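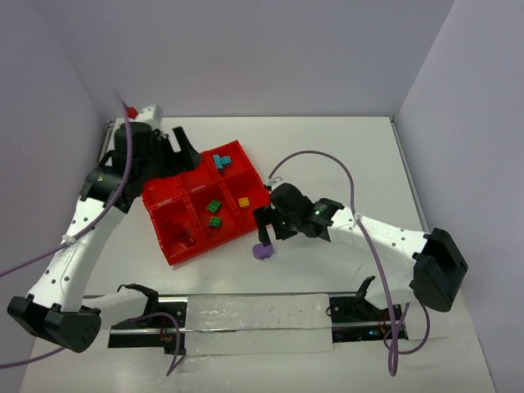
One reader asked us whether sorting bricks by color is the wrong way to do it, as every brick of the same color then looks alike and the right shape is hard to find. It is a good question, and the answer depends on how many bricks you have and what you plan to build.

Sorting means putting things into groups. Every group needs a rule. "All the green bricks" is a rule. "All the square bricks" is a different rule. The same brick can follow both of them, so a person who sorts has to choose which rule comes first.

The tray on this page has six square compartments, in two rows of three. Raised dividers keep the compartments apart. Two small green bricks share one compartment, and a small yellow square brick has the one beside them. A light blue-green piece in the shape of an L is in the other row. If more bricks were added, where would a green square one go? With a color rule, it would join the green bricks. With a shape rule, it might join the yellow one.

Color is a helpful rule for a small set. Your eyes notice color very quickly, and a few bricks in each compartment are easy to look through. In a large set, color works less well. Imagine a box of 2,000 bricks in which 700 are red. Looking for one small red brick among 700 takes a long time. Builders with large sets often sort by shape first. A red brick is easy to see among bricks of other colors, even when they all have the same shape.

The Surville Children's Museum keeps its bricks in both ways. In the Percombe Room, which is for younger visitors, the trays are sorted by color. In the Mazza Workshop, for visitors aged 9 and over, the drawers are sorted by shape.

You can try sorting at home or in class. Take a handful of bricks and a tray with compartments, or an egg carton. Choose a rule and say it aloud before you begin. Sort all the bricks. Then tip them out, choose a new rule and sort them again. Ask a friend to guess each rule by looking at the groups.

Some bricks may not fit any group. You may make a new group for them, or change the rule. An empty compartment is not a mistake. It can be kept for a kind of brick that you do not have yet.

Please keep small bricks away from babies and very young children, who may put them in their mouths.

Surville Children's Museum, Learning Department | Contact us | Copyright Surville Children's Museum | Back to top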